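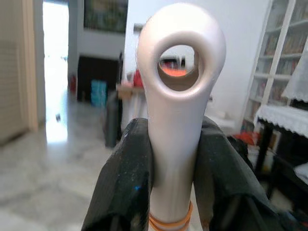

Search tutorials Search Go

Teaching the arm to hold something slippery

So you've got your arm bolted down, the remote pairs on the first try (mostly), and now you'd like it to pick up something smooth with a long round handle. Welcome to week two.

Wind rubber bands around the lower part of the handle before you start. Smooth handles slide in hard fingers, and your pride goes with them. Ours are orange, so you can find the grip zone on the wrist view without squinting.

1. Stand the thing upright within easy reach.
2. Start recording, then drive in slowly with the fingers open. If you're guiding by hand, keep your sleeves out of it.
3. Close on the handle from both sides. Stop when it's held. Squeezing harder is a hobby.
4. Lift straight up, wait 2 seconds, and put it back. End the recording there.

Do 5 good ones before you change anything. Then shift the starting spot a little and do 5 more – yes, really. Jamshid Shirazi, who set up our Grandik controller, has 4,000 of these to his name and still bins the ones where he dithered. The arm will copy your dithering faithfully.

If the head of the object tips toward you on the lift, grip higher.

We use cookies to remember your settings. Accept Manage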